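Flillen opens its Dollico chore trials to visitors in October

Can a machine do the small work of a kitchen yet? Flillen has tested this with 20 chores, and the answer is – some of them.

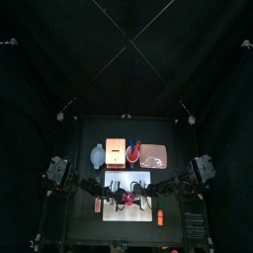
Two arms at work over the white board, Dollico test table.

In 215 attempts, four chores were finished every time. Soft and thin things remain difficult.

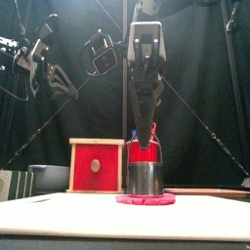

One gripper at the wire handle of a pot, the other open.

The trials are made together with Noguchi. Visits start at the Plondine hall in October, and places can be asked from the Flillen press office.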